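Module report: do marble worktops get looked after in shared student kitchens?
Group 5 — Kaisu Hämäläinen, Halvard Nyberg, Lempi Nurmi
Handed in Thursday

1. What we wanted to find out

Our block, Pidell House, got new worktops over the summer. Real marble, in a kitchen used by students. We thought this was a strange choice and wanted to know if people knew how to treat it. Main question: what marks it, what cleans it, and does anyone read the care sheet on the back of the door.

2. Background (short)

Marble is mostly calcium carbonate. Acid eats it. Lemon juice, vinegar, cola, tomato, wine all leave a dull patch, called an etch. An etch isn't a stain, the surface itself has gone so you can't scrub it off. Stains are different, thats colour soaking into the stone. Oil, coffee, turmeric, ink. A sealer slows stains down but does very little for etching. We didn't know this before we started and neither did anyone we asked.

3. Method

Kamonchanok Luangrath at the stone yard (Kingi) gave us 2 offcuts of polished white marble, one sealed, one not. We put a small drop of each thing on both pieces and left it for 5 minutes, then another set overnight. Wiped with water, then washing up liquid, then a baking soda paste if the mark was still there. Things tested: lemon juice, white vinegar, black coffee, olive oil, soy sauce, red ballpoint, red felt tip.

We also put a paper survey in the kitchens. Halvard typed it up, any mistakes in the tables are his.

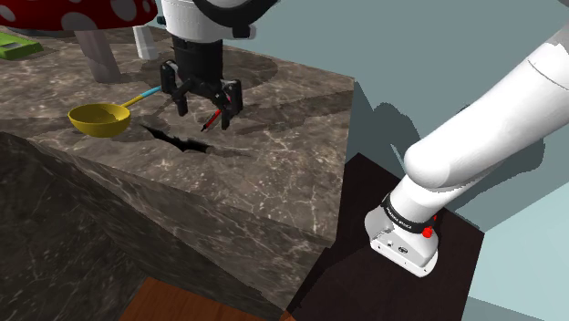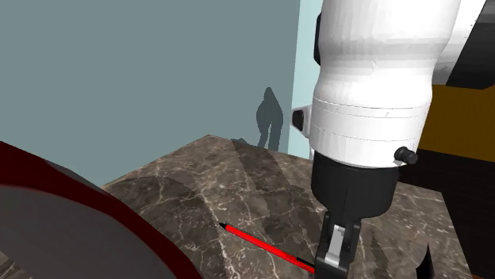
Fig. 1. Marble-patterned surfaces, both views rendered. Red pen in the second.

4. Results

Lemon and vinegar: dull ring on both pieces after 5 minutes. Sealed made no difference we could see. Nothing shifted it.

Coffee: wiped off the sealed piece, faint brown on the other after a night. Baking soda paste took most of it.

Olive oil: dark spot on the unsealed one. Still there when we handed the offcuts back, sorry Kamonchanok.

Soy sauce: worse than coffee. Left a mark on both overnight.

Ballpoint: came off the sealed piece with washing up liquid. Felt tip didn't, left a pink shadow on both.

Survey: most people said they wipe up spills "straight away". Impi Suominen from the next floor pointed out that people will always say that. Fair. Hardly anyone had read the care sheet, and several were using a vinegar spray, the worst thing you could pick.

5. Problems

Drops were not all the same size. We ran out of the unsealed piece so the felt tip went very near the soy sauce. Only one kind of marble — a darker one might hide more. Survey had no question on sealer, should of put one in.

6. What we'd suggest

Move the care sheet to above the sink. Take the vinegar spray out of the cupboard. Chopping boards for anything with lemon. Reseal in October when the kitchens are quieter.

Offcuts and survey forms are in the Ruka room, second shelf, ask Lempi for the key.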